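Wista running belt, 80 miles in

Bought this for the Lirnska half, wanted somthing for gels and a phone that didn't bounce. Mostly happy. Sits flat on the hips, no chafing so far, even in rain. Zip is stiff – needs two hands, annoying at pace.
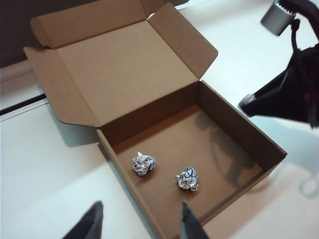 Plain cardboard box, lid open.

Gel loops are tight. Good for racing, bit of a fight with cold fingers. Race number toggles work fine, held 3269 dead straight all the way round. Tried a mate's Misitz before this and it rode up every mile.

Sizing runs small so go one up. Wouldnt use it for a full marathon, not enough room for a bottle. Four stars.

Suleiman Jibrin, 8 December 2025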